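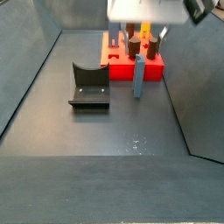 Notice to Regular Readers on the Reading Schedule

Following the close of the spring list, this blog will move to one long review per month. The change takes effect in July. Shorter notices of reprints will continue to appear on Saturday mornings when time permits.

The first title under the new schedule is the Truvelik edition of the Derkutine river letters, a volume of 355 pages including the index. The letters cover the years in which the ferry service was reorganized, and they deal mostly with tolls, repairs and the price of rope. Readers who know only the abridged text will find 46 letters restored to their original order. The editorial notes are sound, although the map at the back still places the Yip landing on the wrong bank – an error carried over from the earlier printing.

The Trokosmont history previously announced has been postponed. The library copy is on loan and there are two holds ahead of mine. I have considered purchasing it, but the present price cannot be justified for a book with no illustrations and a weak binding.

Several correspondents have asked whether the older reviews will remain available. They will. The archive now holds 277 entries, and each has been checked for broken links except those filed under Travel, where the work is still under way. Comments on entries more than a year old have been closed because of the volume of unwanted advertising. Corrections may be submitted through the contact form and should give the title of the review and the paragraph concerned.

Requests for the loan of books cannot be accepted.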